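# Raketow 252 Portable Training Goal

The Raketow 252 is a freestanding aluminum soccer goal for club training grounds, school fields and shared parks. It is sold as a pair or as a single unit, with the net, clips and ground anchors included. The frame folds flat for storage and can be moved by two adults. A wheel kit is available separately.

The 252 replaces the earlier 250 model. The crossbar profile is unchanged. The rear stanchions are now one piece, and the corner joint takes a single locking pin where the 250 used a bolt and washer. Nets from the 250 fit the 252.

## Specifications

| Item | Value |
|---|---|
| Part number | 2,243 |
| Frame | Extruded aluminum, oval section |
| Finish | White powder coat |
| Net | Knotless polyethylene, white |
| Net clips | Plastic, slide-in, no hooks |
| Anchors | Screw-in, steel, supplied |
| Use | Outdoor, natural grass or artificial turf |
| Frame warranty | 2 years |
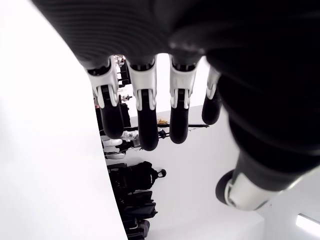

*Black fingertips and white joint housings, close up.*

## Assembly

Assembly requires a rubber mallet and one hex key (supplied). Lay the crossbar and both uprights face down on level ground. Insert the corner joints into the crossbar first, then slide the uprights on until the pin holes line up. Push each locking pin through from the rear. The head of the pin should sit flush with the frame.

Attach the rear stanchions and ground bar before lifting the goal. Do not raise a frame that has only the front section pinned.

Net clips slide into the channel on the back of the posts and turn a quarter to lock. Start at the top center and work outward. Leave slack at the rear so the ball drops instead of rebounding.

## Anchoring

The goal must be anchored at all times when it is upright, including when it is not in use. Screw-in anchors are for natural grass. On artificial turf, use the Hetov counterweight set (part 547), which clamps to the ground bar. The weights are filled with dry sand by the customer and sealed with a threaded plug.

Sandbags laid loosely over the ground bar are not an accepted substitute. Damage resulting from an unanchored goal tipping over is excluded from the warranty. 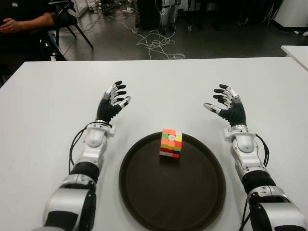
Check the anchors before each session. Pull the crossbar forward by hand, then push it back. If the ground bar lifts, reset the anchors in firmer ground or add weight. Locking pins should be checked at the same time and replaced if bent.

## Accessories and spares

- Wheel kit, puncture-proof tires, fits both sides
- Hetov counterweight set, part 547
- Qudah replacement net, standard or heavy cord
- Locking pins, pack of four
- Net clips, bag
- Touch-up paint, white

The Qudah heavy cord net is the better choice for goals left out all season. It is stiffer to hang and takes longer to fit.

## Care

Rinse the frame with fresh water after use on salted or treated surfaces. Remove the net before winter storage and keep it dry and out of sunlight. Folded frames should be stored on their side, off the ground, with the pins left in the corner joints.

## Ordering

Goals ship from the Plelcombe warehouse on a flatbed truck. The customer is responsible for unloading. Orders placed in December ship after the warehouse reopens in the new year. Spares are sent by parcel and are not affected.

For club and school quotes, contact Bongani Ngubane in field equipment sales. Please state the playing surface and the number of goals, and whether they will be moved between fields.

Page revised 02/11/2018.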